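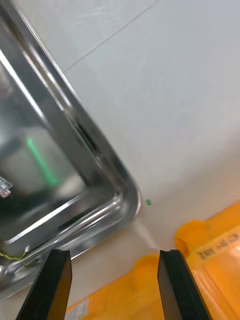 Steel trays: the questions I get asked most

I've been putting off writing this page for ages, but Gleice Cordeiro (who runs the Saturday bead table at Arruda with me) says she's tired of forwarding my old emails, so here we are! It's all about the shallow stainless trays we sort and wire on, and how to keep them nice. If your question isn't answered, come and find me at the table.

Why steel and not a bead mat?

I like mats too, and I still use one for stringing. But for sorting, and for keeping bits of wire together, I'll take a tray with a proper raised rim every time. Things roll as far as the edge and stop. With a mat they roll as far as the edge and then under the radiator.

Doesn't the shine drive you mad?

A bit, yes. A polished tray is more or less a mirror, and it throws back whatever's nearby. You can get a great bright green streak across the bottom and go to pick it up, and it's only a reflection. If it bothers you, move your lamp round to the side, or lay a sheet of kitchen paper in the bottom. Elīna Navickas uses baking parchment, which slides about too much for me, but she swears by it.

What size should I buy?

Big enough for both hands, small enough to lift with one. Mine came from Prallberg and I've had it for 19 years. Go for rounded corners if you can. Square ones collect seed beads and you end up digging them out with a pin.

Can I leave wire in it?

Yes, I do it all the time. Short twisted lengths like the yellow and green sort will curl themselves round the inside of the rim and stay there quite happily. Just don't drag the cut ends across the floor of the tray if you care about the finish.

How do I find a bead that's got away?

White table, every time. One tiny green dot on a plain white top shows up straight away, even right outside the tray. On my old pine table at home I'd have had to use my fingertips. If your table has a join in it, run a strip of masking tape along the seam before you start, as the smallest beads do like a gap.

And if it's gone on the floor? Torch, held down low, lights off. Or a bit of old stocking over the vacuum nozzle, held on with a rubber band. I got 400 seed beads back that way one October and only lost my temper the once.

What do you clean them with?

Warm water, a drop of washing-up liquid, soft cloth, dry it straight away or you'll have water marks. No scouring pads, please! There's a groove just inside the lip on some trays where grit gets in, and an old toothbrush sorts that.

How do I get sticky labels off?

Hairdryer for a minute, then peel slowly from one corner. Anything left behind comes off with cooking oil and a cloth. I do leave a little one on if it's got something useful on it.

Will scuffs on the table come out?

Mostly. Try a damp cloth with bicarb first, and go gently on a matt top or you'll make a shiny patch that looks worse than the scuff did. I've made two of those.

Can I borrow a tray for the evening?

Of course, there are seven in the cupboard. Put your name in the book and bring it back empty, as I don't want to be guessing whose beads are whose again.

Related
Sorting seed beads by size
Which wire for which job?
Promberg pliers: are they worth it?
Storing beads in Primau jars
Lamps for close work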